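Fridge tips, the quick version

Posted October 12, 2020 by Jolán Vida

Doing this between school run and dinner so excuse the state of it. Few people asked after the freezer post. Fridge things that work in my house, no particular order.

Clear it before the big shop. Everything out, on a table or worktop right next to the fridge. Basket or washing-up bowl for the bits you're keeping. Bin bag on the floor. Door open as little as you can manage.

Shelves: warm water, drop of washing-up liquid, tablespoon of bicarb. Let glass shelves come up to room temperature first or they can crack. Learned that one with the old Gunnlaugsson, 30 quid for a new shelf plus postage.

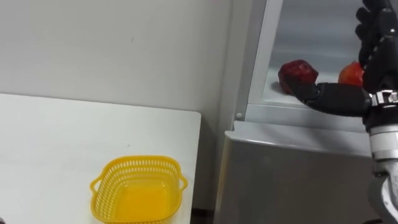

How often should the inside be wiped down?
Once a month for the shelves, and spills the same day. Door seals every couple of months with an old toothbrush.

Seals. Paper test. Shut a strip of paper in the door and pull. Slides out easy, the seal is tired or just dirty. Clean first, then test again before you buy anything. New one for my Cevia was going to be 135 so I was very glad it was only jam.

Gap round the back. Fridges need air. Pull it out, hoover the coils if yours has them on show, leave a hand's width when you push it back. Unplug first!! Mine hums a lot less now.

Smells. Open tub of bicarb at the back, change it when you remember. Coffee grounds work too but then the butter tastes of coffee. Half a lemon is useless, dont bother.
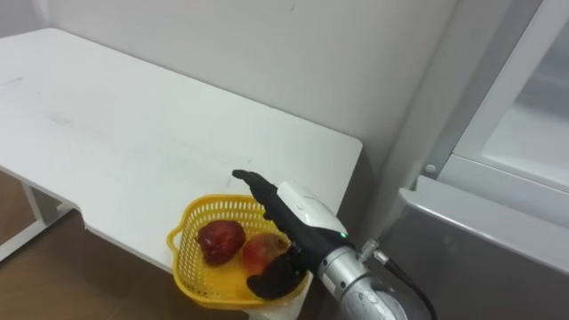
Raw meat on the bottom, always, in something with sides. Leftovers at eye level or they die back there. Milk not in the door if you can help it, warmest spot in the whole thing. Door is for ketchup and mustard.

Labels. Masking tape and a marker, date on the lid. I used to buy those Fastix ones, 240 on a roll, and they left glue on every tub I own. If you've got the same problem, rub with cooking oil, leave ten minutes, wash off.

Salad drawer: kitchen roll in the bottom, swap when it's soggy. Lettuce lasts nearly a week. Keep apples away from it, they make everything go off quicker. 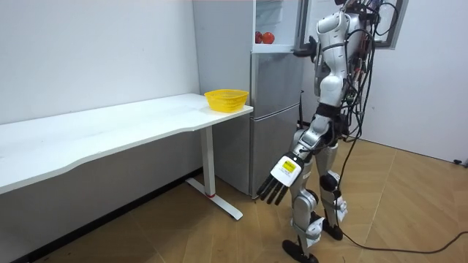
Tomatoes stay out. So do onions and potatoes, but seperate from each other.

Doğukan Yalçınkaya wrote in with a good one, stand spring onions in a jam jar with an inch of water. Tried it. They carried on growing.

Hot food: let it cool a bit first, but no longer than an hour or two on the side. Big pan of soup, split it into small tubs, cools in around 20 minutes by an open window.

Grubby white tables and worktops. Damp Mollus cloth and a dab of plain toothpaste for scuffs, wipe off with clean water. Try a corner first. Not on anything shiny.
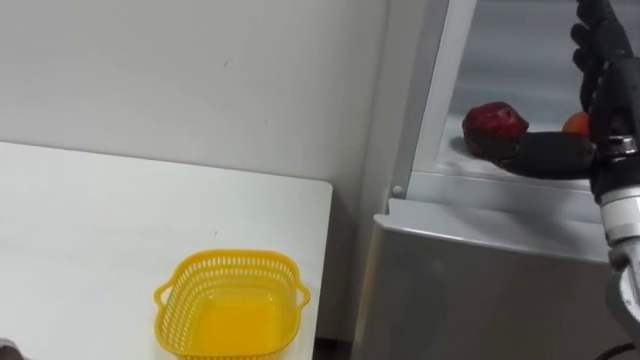
Temperature. Between 0 and 5 degrees. The dial numbers mean power, not degrees, so get a cheap thermometer and leave it in a glass of water on the middle shelf overnight. Read it first thing before anyone's been in for the milk.

Ice at the back wall usually means food pushed up against it or a blocked drain hole. Cotton bud, warm water, done.

Oven racks next time, if I get to it in October.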